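Home | Visit | Collections | Galleries | Learning | Contact

Print this page | E-mail this page

Tulance Center for Color and Surface
Gallery: The Green Rooms

The Green Rooms open to the public in September and remain on view through the winter season. The display draws on the Center's holdings of dyed cloth, painted board, glazed tile and paper, with additional works on loan from the Oshima collection. This gallery page introduces the theme of the display and provides short notes on the works in each room. Visitors are invited to read the notes before they arrive, as wall labels have been kept to a title and a number.

Green is the largest single group in the Center's register, with 3421 entries. Many of these were assigned trade names by their makers, and the same name was often given to quite different colors. Moss, olive, reed and bottle green overlap throughout the register, and the staff have kept the names as they were first recorded.

The display is arranged by tone. Dark and muted greens come first, followed by the yellow greens, and the gray greens are shown last. Special attention is given to the places where one tone passes into the next, a subject on which the Center has received a large number of inquiries from teachers and designers. 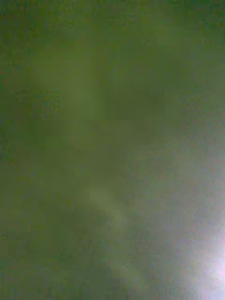 By Kumiko Sakai, Curator of Displays
Tulance Center for Color and Surface
Share (5) | Comments (0)

Olive and moss green in soft transition. The deeper green along the top fades down into lighter olive, and a yellowish glow spreads in the upper middle with no firm boundary.

Room 1: Dark Greens

Dita Cloth, Long Panel. Wool, dyed in the piece. The panel is shown at full length for the first time and may be viewed from both sides.

Sample Book, Open. Paper and cut wool. The pages are turned at the start of each month to limit exposure to light.

Bottle Green Boards. Oil paint on board, in a set. The maker applied a different number of coats to each board and wrote the number on the back.

Room 2: Moss and Olive

Vurnetti Tiles, First Series. Glazed earthenware. The series was made for the entrance hall of the Vurnetti pharmacy and came to the Center when the building was altered.

Vurnetti Tiles, Trial Pieces. Glazed earthenware. Several carry kiln marks on the face and were never intended for sale.

Olive Study. Gouache on paper, lent by the Oshima collection. The artist's notes on mixing are written in pencil in the lower margin and are transcribed in the room guide.

Upholstery Remnant. Cotton and wool. Entered in the register as number 1639 under the name "moss," and later listed a second time as "dark olive." Both entries have been retained.

Room 3: Yellow Greens

Reed Screen. Painted paper on a wood support. The surface is fragile, and visitors are asked to remain behind the floor line.

Spring Papers. Block-printed paper. These sheets were cut from unused rolls and show the color as it left the printer.

Room 4: Gray Greens

Lichen Cards. Watercolor on card, lent by the Oshima collection. The cards were painted outdoors over one season and are hung in the order in which they were made.

Window Blind. Linen, faded. One end remained rolled while the blind was in use, and the original color can be compared there with the rest of the cloth.

Room 5: Study Room

The study room holds drawers of loose samples that may be handled at the tables. Nearly 2000 samples are available, and a printed list is kept at the desk. Daylight lamps and standard room lamps are provided at each table so that the same sample may be compared under both. Groups of more than eight are asked to write to the Center in advance.

Lighting and Access

Light levels in the first four rooms are kept low to protect the cloth and paper. Visitors should allow a few minutes for their eyes to adjust, particularly in Room 1. A large-print guide is available at the front desk, and seating is provided in every room. Photography for personal use is permitted without flash, except in front of the Oshima loans.

Requests to reproduce works from the collection should be sent in writing to the Department of Displays, giving the room, the title of the work and the intended use.

Back to Galleries | Print this page | E-mail this page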